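Filed under: Workspace / Power and Cabling

Last updated: April

The case for a switch on every socket

Most desk power strips are bought by length and price, in that order. The buyer measures from the wall to the table, adds a margin, and picks the cheapest unit that reaches. My argument is that both figures matter less than a third one that rarely appears on the front of the package, namely how many of the outlets can be switched off individually. For a strip that lives on top of a work surface, I would not accept any answer except all of them.

I should define terms. A plain strip has no switch. A master-switched strip has one, usually rocker type, usually at the end where the cable enters. An individually switched strip has a switch for each socket, set beside it. Some units in the last group also have a master. The three types are sold next to each other, often in the same white plastic, and the difference in price is small compared with what gets plugged into them.

The usual defense of the master switch is simplicity. One press and the desk is off. This is true, and it describes a desk that hardly exists. Mine at the Garkow office held a lamp, a charger for hand tools, a label printer and a monitor. The lamp was needed all day. The printer was needed twice a week. The charger was supposed to be disconnected once the pack was full. With one switch for the lot, I left everything on, because something was always in use. A control that cannot be used without side effects will be left alone, and a strip whose switch is left alone is a plain strip that cost more.

The second common arrangement is to pull plugs. It works electrically. Mechanically it is a poor habit. Contacts loosen with repeated cycles, people pull on the cable instead of the plug body, and the removed plug slides off the back of the table and has to be fished up. When we moved out of Garkow I went through a box of discarded strips and found 2 with sockets loose enough that a plug would sag out under its own weight. Both had come from benches where plugs were pulled daily. I don't offer that as a study. It matched what I expected.

Standby draw is the argument that normally gets made first, and I have left it until now because it is the weakest. The consumption of a single idle adapter is modest. I put a plug-in meter on the label printer from a Sunday evening onward and logged it for 447 hours, nearly all of them idle. The total was too small to change anyone's mind about anything. If savings on the bill were the only benefit, I would say buy the plain strip. The benefit I care about is certainty of state. With a switch beside each socket I can decide that the printer is off, see that it is off, and keep working under the lamp.

That requires the switch to show its position. Here the products vary more than they should. The Onano strips we had for a while used illuminated rockers, easy to read and irritating in a dim room. The Tirkano ones used push buttons with no light, where the only cue was whether the button stood slightly higher or lower. In good light this was adequate. At six in the evening it meant running a finger along the row. I prefer buttons to rockers for a different reason, which is that a rocker can be flipped by a dragged cable or the edge of a notebook, and a low round button mostly can't. If a manufacturer put a small painted ring on the side of each button, hidden when pressed in, I would consider the matter closed.

Alignment is the next point. Each switch has to sit directly beside the socket it controls. I have used a strip where the sockets were in one place and the switches were bunched together at one end, numbered. It required a lookup every time, and the numbers wore off. Placing socket and switch side by side removes the need for any label. It also widens the body, and on a strip kept on the tabletop the extra width helps, because a wider base resists rolling when a stiff plug is turned.

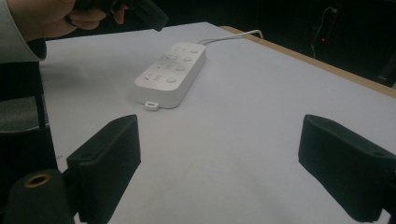 Placement is where I expect disagreement. The accepted practice is to screw the strip under the desk, or hide it in a tray, and I did this for years. It looks tidy. It also puts every switch out of sight and out of comfortable reach, which cancels the reason for having them. An individually switched strip belongs on the surface, toward the back, with its cable leaving over the rear edge by the shortest path. The plugs should be reachable without standing up. If the look of it is unacceptable, then a plain strip in a tray is the honest choice and the money can go elsewhere.

There are legitimate limits. A strip on the surface is exposed to spilled coffee, and on a bench where liquids are handled I would mount it on the wall. Large adapters may cover the neighboring socket, and sometimes its button as well, so the spacing should be checked against the adapters already owned. The load rating applies to the whole strip no matter how many switches it has. Ours were marked for 2,000 watts, and a fan heater can take up that entire allowance with the other sockets empty. Heaters go into the wall.

Durability I can only report from one place. The Pellegrini workshop keeps an equipment register, and when I was last given access it ran to 1,048 entries, power strips included. The switched ones were retired mostly for damaged cables. Failed buttons were listed a handful of times. The objection that more switches means more to break is correct in principle, but on that register the cable was the part that gave out, and every type of strip has one of those.

What I would ask of whoever orders the next batch is to go by the number of sockets in use on each desk, match it with one spare, and specify a button for each. Cable length can be settled last, with a tape measure, after the desks are in position.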